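Notebook, November — Grummont newsletter

Second template build for Grummont today. Sign-up form is live, and Zdeňka has the welcome email going out by itself!

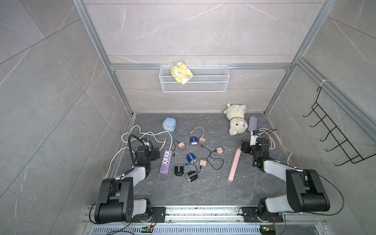
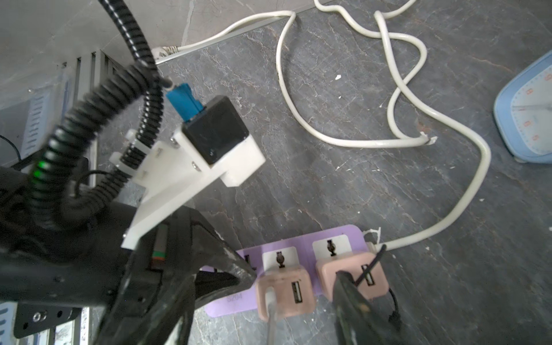
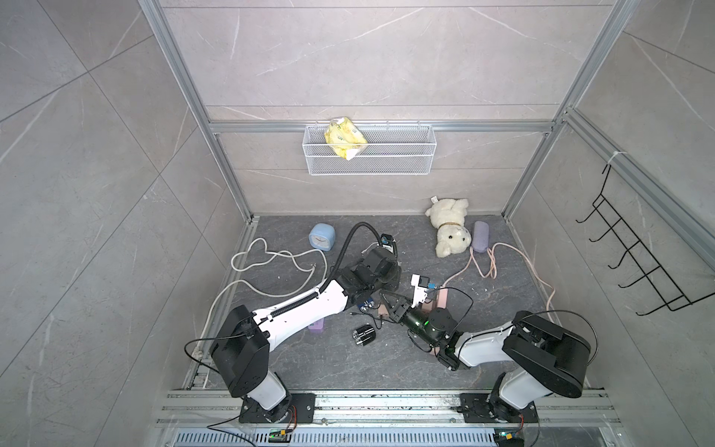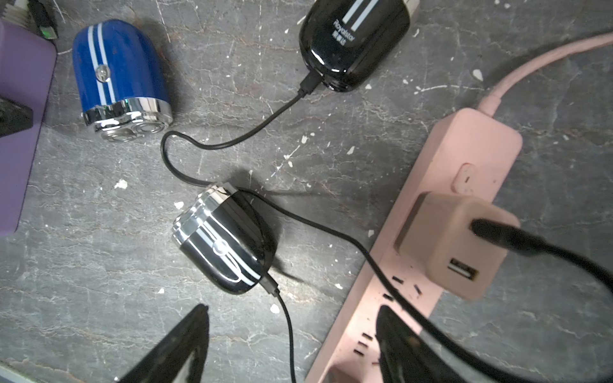 Subject lines next. We split the Prernville list in 2, 100 addresses each, and the short one won easily — nearly 90 opens! Colours for the header are still up in the air. I like dark grey with one bright accent, like the royal-blue shaver with its two white stripes on that stone surface. Will mock it up for Tsakiris too. Still to do: unsubscribe link in the footer, alt text, ask Hrubý about the logo file.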